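The gripper that wouldn't let go: questions after a stoppage at Vustuvau 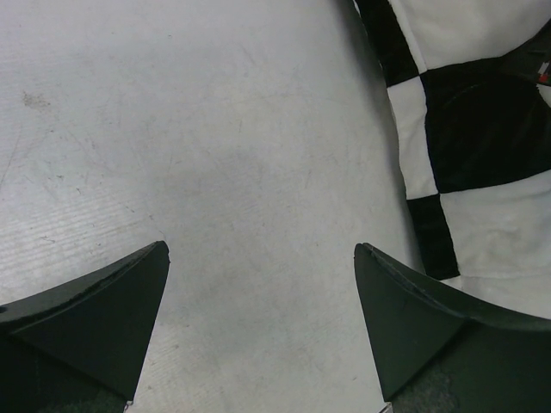

The fault that stopped the Vustuvau sorting cell for most of an afternoon didn't break anything. A two-fingered gripper closed on a soft item, was told to open, and stayed closed while the arm carried on to its next position. Fabric is most of what the cell handles, things like the black and white checkered piece beside the fingers, sewn from big squares with puckers along the seams, and the engineer who looks after the arm says soft goods are where the trouble usually starts. She agreed to talk through the incident on the condition that we kept her name out of it.

"People expect a robot fault to be a big bang," she said. "This one was quiet. The arm did what it was told and the hand didn't, and the program had no way of knowing the difference."

The cell runs on Junari, a control package the workshop has used for a couple of years. A pick cycle is simple enough. The arm comes down, the fingers close, the arm lifts and travels to a bin, and the fingers open. On the day of the fault the open command went out at cycle 2667. The fingers didn't move. The arm waited the usual time, took the wait as a success, and went back for another item with the first one still in its grip.

It pushed the held item into the bench and kept going until the force limit tripped.

"The limit was set at 120 newtons, and for what we do that's too high," she said. "We'd put it up for a job with heavier parts and never put it back. That's on us. If someone had been reaching across to straighten something, it would've been a nasty knock."

Was anyone reaching across? She said no, but an operator had been in that spot earlier in the shift, pulling a snagged piece of cloth away by hand. The gate was open at the time and the arm was in its slow mode. That is allowed under the site rules. She's no longer sure it should be.

Finding the cause took longer than she would have liked. The first guess was a loose thread wound into the finger linkage, so they stripped the gripper and cleaned it. They found lint but no thread. The second guess was the power supply, and that tested fine. In the end it was the cable. The lead to the gripper runs along the arm through a set of clips, and one clip had been left off after a service. Each time the wrist turned past a certain angle the lead pulled tight at the plug.

"You could sit there and cycle the fingers all day with the arm parked, and it worked every time," she said. "We did exactly that. Half an hour of open, close, open, close. It only dropped out with the wrist rolled over, and we weren't rolling the wrist over."

She reproduced it by holding the wrist at its travel angle and sending the open command repeatedly. It failed on the fourth try. With the clip back on and a new lead fitted, she ran the same test 40 times and had no failures. She doesn't regard that as proof.

"It's a start. I'd want to see it through to October before I stopped worrying about it."

The bigger change is in the program. The gripper can report how far apart its fingers are, and Junari can read that value, but the old routine never asked for it. Now the arm won't leave the bin until the reported gap matches an open hand. If it doesn't match within the set time, the cell stops and the light goes amber. The force limit has come down to 30 newtons for soft goods, with a separate setting for anything heavier.

The lower limit has been a nuisance. Thick items bunch up under the fingertips and the arm stops when there's nothing wrong. Operators have complained, and she says they have a point. She's working on a slower approach for the last bit of the descent, which should cut the false stops but will cost time on every pick.

We asked about the bench, having heard talk of damage from the incident. She said it was hard to tell. The surface picks up scratches in normal use, and there was no record of what it looked like beforehand. The workshop now keeps one.

The supplier of the gripper, Dameck, was sent the log and the old lead. At the time of our conversation she hadn't heard back, though she didn't think they'd find much. "The part was fine. We left a clip off."

What bothers her most is the paperwork. The service sheet had a line for the gripper and a line for the arm, and both were ticked. There was no line for the cable between them. There is now, along with a step to roll the wrist through its full range while the fingers are opening and closing.

She has also asked that nobody clear a snag by hand until the arm is powered down, slow mode or not. It adds a restart each time. So far the operators have gone along with it, and the Serra line next door, which uses the same arm, is deciding whether to do the same.

Filed under: Automation, Workplace Safety

Recent items
Force limits on the Serra line: what was changed
Moving old pick routines over to Junari
Reading a gripper log without the manual
Amber light, red light: who resets the cell?
Cable wear on small arms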